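Rerkness Robotics Forum > School and Student Projects > Arms and grippers

Thread: Arm goes beside the screwdriver, wrist camera calibration or something else?

skavel_student
Posts: 30
Mar 5, 2023

Hello everybody. I am in the second year and I am writing for our student group in Kotasdale. Please excuse my English, I try to check everything before I send.

Our course project is called Skavel. The task is simple to say: the arm must find a screwdriver on a tray, take it by the handle and give it to a person who holds the hand open at the side of the table. We have a two-finger gripper and a small camera on the wrist. We began in October, and the finding part is good now. The taking part is not good. The arm goes to a place beside the handle, closes the fingers and comes back with nothing. The error is always to the same side, but it is not always the same size.

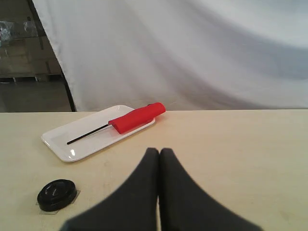

Our program should work in this order: look from the start position, calculate the middle of the handle, move above it, turn the wrist, go down, close. I suspect the step "calculate the middle". The detector makes one box for the complete screwdriver, and when the tool lies diagonally across the tray, with the red handle at the far end and the thin black shaft pointing back to the left, the middle of the box is somewhere on the shaft. So we added a correction toward the red color. It became better, but the error to the side stayed.

My questions:
1. Is it normal that hand-eye calibration is fine in the center of the table and bad near the back?
2. Should we make the calibration again with the fingers mounted, or does it not matter?

We have calibrated with 50 poses. One member of our group says this is too many and the other one says it is too few.

Thank you for your patience.

oldservo
Posts: 2114

Number of poses is fine. What I'd want to know is how different they are. Students love to take fifty poses that are all the same pose with a little wiggle. You need to tilt the wrist a lot, in different directions, or the rotation part of the solution is mush. Then it looks OK wherever you calibrated and drifts off everywhere else.

So yes to question 1. Seen it many times.

mirelle_k
Posts: 406

I'd look at the detector before touching the calibration. White tray with a shine on it, pale table, white cloth behind. The red handle is easy but a thin black shaft over a glossy surface is where I'd expect trouble. If the box loses the tip of the shaft on some images, the center jumps. That would explain why your error changes size.

Print the box corners for ten images with nothing moving. If they jump, there's your answer.

oldservo
Posts: 2114

It wouldn't explain why it's always the same side though.

mirelle_k
Posts: 406

It would if it always loses the same end.

skavel_student
Posts: 31

Thank you both. I made the test of mirelle_k this morning. With the arm standing still the corners move by 2 pixels at most, so I believe the detector is quiet. But I must say that I did it only from one position.

About the poses, oldservo, I am a little ashamed. I looked in the file and the wrist is almost flat in most of them. We were afraid that the arm would hit the table, so we tilted very little.

There is one more thing I did not write before. The start position is not always the same. When we go to the start from the left side, the camera sees the full tray. When we come from a different program, it can stop turned to the side, and then the tray is only in the corner. 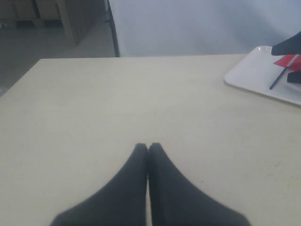

Gripper closed over the table, tray only partly in view at the upper right.

In such a case the detector still finds something red and reports it with high confidence. We did not notice this for many days, because we only looked at the number and not at the picture.

pneumatic_pia
Posts: 88

Well that second one is a different problem from the first one, and a worse one! If the tray runs out at the right side you can't know where the handle ends, so any "middle" you calculate gets pulled toward the part you can see. Same side every time, different size depending on how much is missing. Doesn't that sound like exactly what you wrote in the first post?

We had this in our club with a cup. The fix was two lines: if the box touches the border of the image, don't grasp, move the wrist toward that border and look again.

oldservo
Posts: 2114

OK, that's a good catch and I'd do it. I still say recalibrate. Bad rotation plus cropped boxes is a fine way to spend a month chasing the wrong one.

For question 2: fingers on. If your flange-to-tip length is wrong, the calibration can be perfect and you'll still miss as soon as the wrist is turned. Your screwdriver lies at an angle, so the wrist is always turned.

tomatillo
Posts: 12

Why not skip all this and put the screwdriver in a holder? Fixed position, no camera needed. Ours worked on the first day.

skavel_student
Posts: 32

We have asked for this, but the camera is in the title of the course, so a holder would give us zero points. I agree it would be the correct solution in a factory.

Tomorrow we will do like this:
— border check first, as pneumatic_pia wrote
— one fixed start position, also when we come from other programs
— new calibration with large tilts and fingers on, table protected with a piece of foam

One more question if it is permitted. There is also a black round object standing on the table in front of the tray. Can it disturb the red correction? We have a discussion about it in the group.

mirelle_k
Posts: 406

The red correction, no, it's black. It could fool you if you ever search for the shaft by darkness. Your own fingers are a bigger danger there, they are dark and they take up a lot of the bottom of the picture. Mask them out. They sit in the same place in the image as long as the gripper is closed, so one fixed mask does it.

oldservo
Posts: 2114

Disagree a bit on the fixed mask. It's fine closed, but the moment the fingers open the mask is wrong and you'll be detecting finger. Better to make one for closed and one for open and choose by the gripper state.

mirelle_k
Posts: 406

They look from the start position with the gripper closed. One mask. Don't give them more work.

skavel_student
Posts: 35

Short report, because I do not like threads where the person disappears.

The border check is in and it stopped the worst cases. When the box touches the border, the arm turns and looks again. The new calibration took the whole afternoon. Near the center I see no difference from the old one. Near the back edge it is clearly better, but the fingers still close a little behind the handle when the tool lies very diagonal. I measured the finger length again and our value was from the drawing of the short fingers, and we have the long ones mounted. So this was wrong from the beginning.

I used one mask. If it makes problems with open fingers I will write to oldservo and say he was right.

oldservo
Posts: 2114

I'll wait.

stankevičius_lab
Posts: 67

Reading this with interest, we have the same symptom with a pair of pliers. Could you post how you did the "turn and look again" part? Do you move by a fixed angle or calculate it from the box?

skavel_student
Posts: 36

Fixed angle for now, and it gives up after the second look. I will clean the code this week and put it in the files section. The comments are not in English yet, I must translate them first.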